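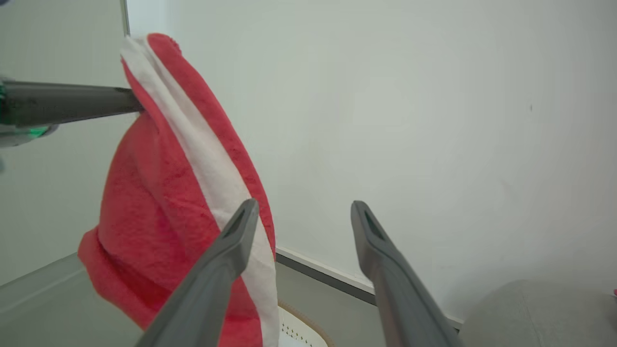
Log the command, not just the result

Most arguments about robot software are about the policy: which model, how much data, what kind of training. I think the more useful argument is about what we write down while the robot runs. We handle cloth at our lab in Levham, with two arms and a towel, and our logs were bad for longer than I like to admit.

Our stack has a planner called Serra that picks the next move, and a controller under it, Stenden, that turns the move into joint targets. Each one kept its own log. Stenden recorded where the arms went. Serra recorded which step it thought it was in. Neither recorded what was asked for next to what was done, on one clock.

With rigid parts you can get away with that. A block is held or it isn't, and the finger gap tells you which. A towel is different. An arm can press into the cloth and leave a deep dent, and from the joint readings alone that can look a lot like open air. The wrist camera sees a bunch of red terry with a white band across it. The planner sees a label that says "contact." When the run goes wrong, someone has to guess which of the two was off.

We went back through 557 failed runs from one winter and tried to give each a cause. For most of them we could not. The video was there and the joint data was there, but the clocks had drifted apart, and the planner had thrown away the options it turned down. We had paid for those failures in lab time and could learn very little from them.

In February we stopped work on the policy and fixed the logging. It took 3 weeks, and people complained. Now every tick writes the command, the measured state, the camera frame number and the planner's top choices with their scores. We call the format Gasness. It is a flat file with 13 fields, and you can open it in anything.

The usual objection is cost. More logging means more disk and some load on the control loop. The disk is cheap. The load is real, and we moved the writer to its own process so that a slow disk can't hold up an arm. Another objection is that a good enough learned policy won't need any of this. Maybe so. But a learned policy gives you fewer places to look when it fails, and I would want better records for it, with the inputs saved exactly as the model got them.

I would also make replay a requirement. If a logged run can't be fed back through the planner to give the same choices, the log is missing something. We run that check each night on the day's files, and it has caught more bugs than our unit tests.

Teams should do this work before they collect a large set of runs. We had 2,830 runs in the old format, and we have stopped trying to convert them.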